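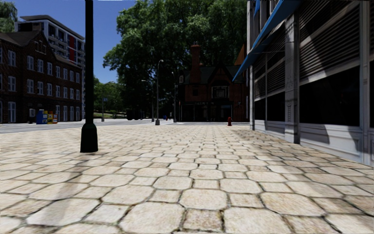 Dewan Town Square Night Walks — your questions answered

Updated 25 Oct 2023

What is a night walk?
A slow evening wander through the old part of Dewan with a guide, a lantern and plenty of stories. We start in the square, follow the lanes down to the Mokeson mill and finish by the river. It's such a good way to meet the town, even if you've lived here for years!

Who leads the walks?
Ilze Jaunzems does most of them. Zdzisław Kozłowski takes the mill history nights, and if you get him started on the flood stories you may be home late (worth it).

How far do we go?
The usual loop is 2 kilometres and takes an hour and a half with stops. The mill history route is a little longer and has 102 steps, with a handrail the whole way and a bench at the top.

Can I bring a pram or a wheelchair?
Yes, on the usual loop. The stone joints in the older lanes can be bumpy, so bigger wheels are more comfortable. Email us first and Ilze will plan the smoothest line. The mill route isn't suitable, sorry.

What does it cost?
It's free! We pass a hat at the end and the money goes towards printing the maps. We had 300 of the new ones done in full colour and they look fantastic.

Do I need to book?
Only for the mill history nights. For everything else, just turn up ten minutes early.

What if it rains?
We walk in rain. We don't walk in lightning or very strong wind — check the notice in the window of the Husero bakery after 4 pm, or the top of this website.

Are dogs welcome?
Very much so, on a lead. Please keep them out of the mill itself.

Is there parking?
The Zisunach Street car park has 115 spaces and is free after six. It's a five-minute stroll from there to the square.

Will you run through the winter?
We'll keep going until the end of November, then take a break until the evenings are kinder. The last walk finishes with hot cider, and everyone's favourite ghost story gets told again.

Can I suggest a story?
Please do! Old letters, family tales, half-remembered rumours about the lanes — bring them along and tell your guide.

We use cookies to remember your settings and count visits. Accept all | Manage cookies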